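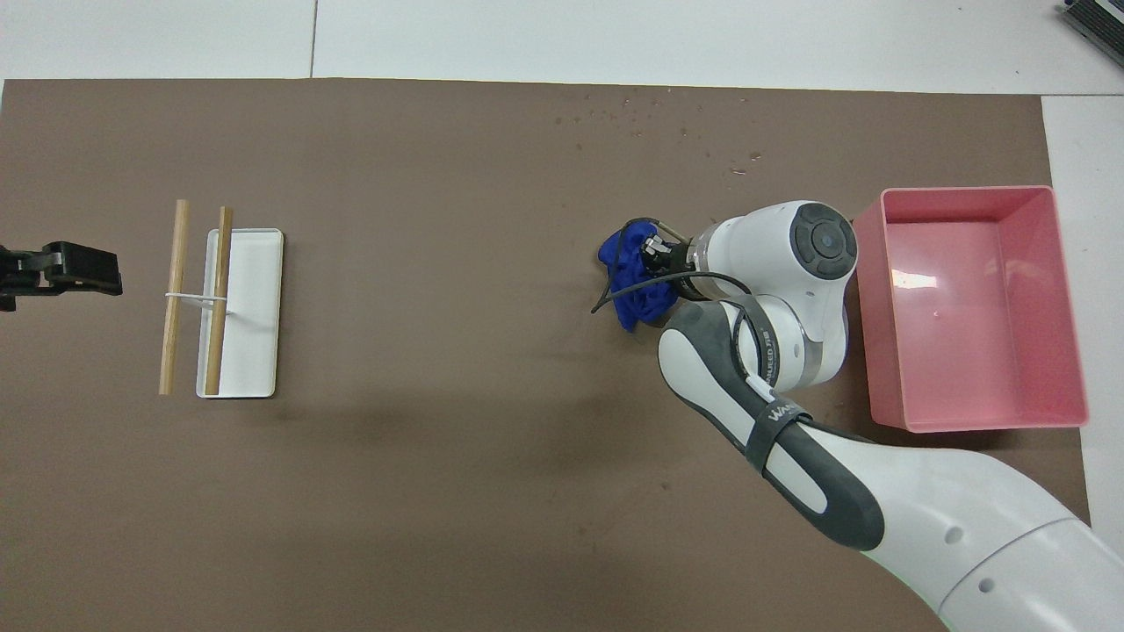 White tray, brown mat.

Store plugin meeting, minutes

Chair: Yu-ting Chiu

1. Checkout add-on
Posa build still fails on coupon codes over 80 characters. Tyagi theme ok now. Wella theme not tested, next time.
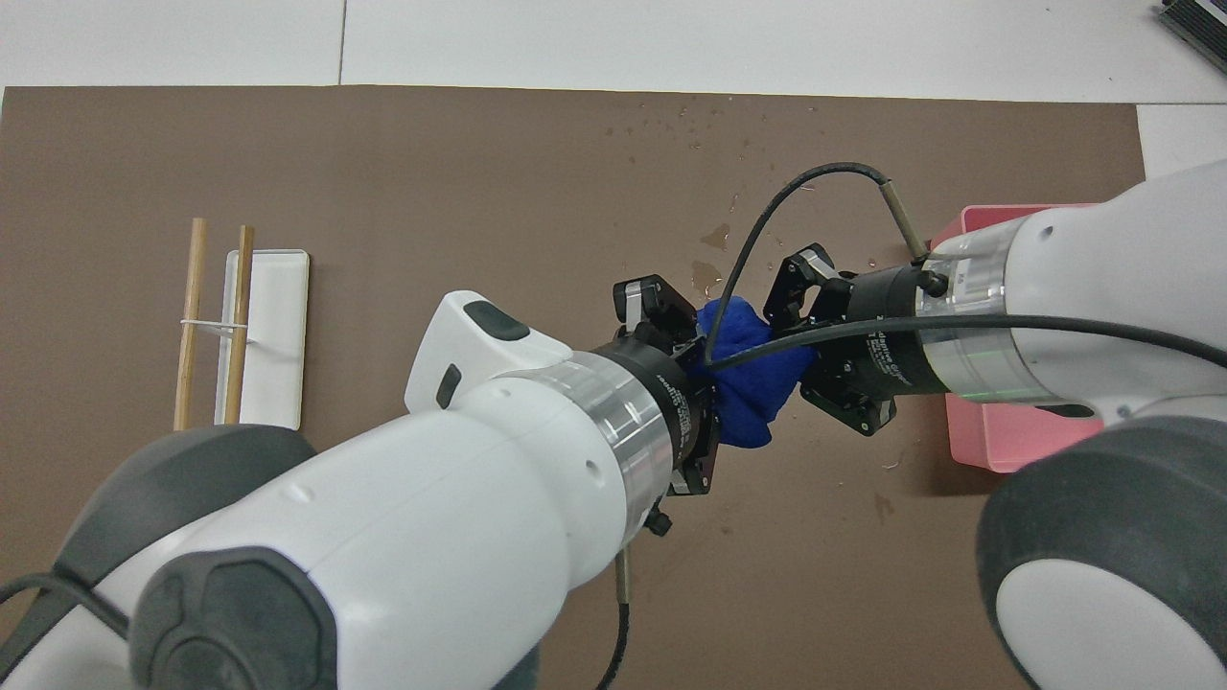 2. Downloads
2,239 since September. Refund requests down. Free version stays free, agreed.

3. Stesell import
Stops at 400 products, should do 1,000. Yu-ting to check teh log and post a patch.
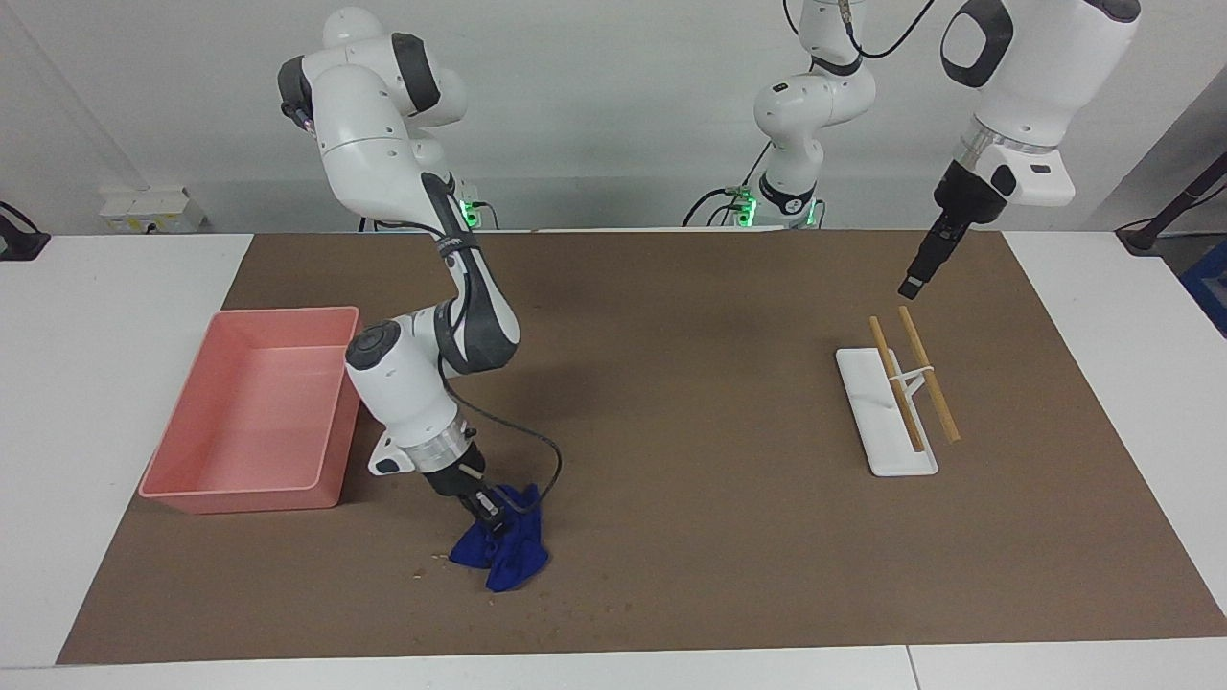

Old importer stays up until then. Docs page needs new install steps, no one assinged yet.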